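Bravard 90 Tile and Grout Cleaner

The Bravard 90 is a concentrated floor cleaner for ceramic and porcelain tile. It lifts everyday dirt from the surface and from grout lines and leaves no sticky film. Mix one capful with 6 quarts of warm water and apply with a damp mop.

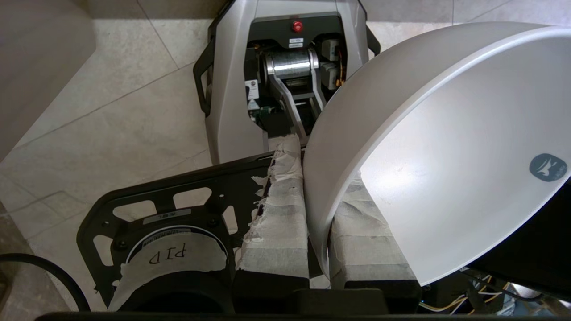
Leave the solution on the floor for 9 minutes, then mop again with clean water. Older grout may need a second pass with a stiff brush. Do not use on marble, limestone or waxed floors.

Sold in single bottles and in cases of 6. Refills fit all Bravard and Dunano bottles. Store above freezing.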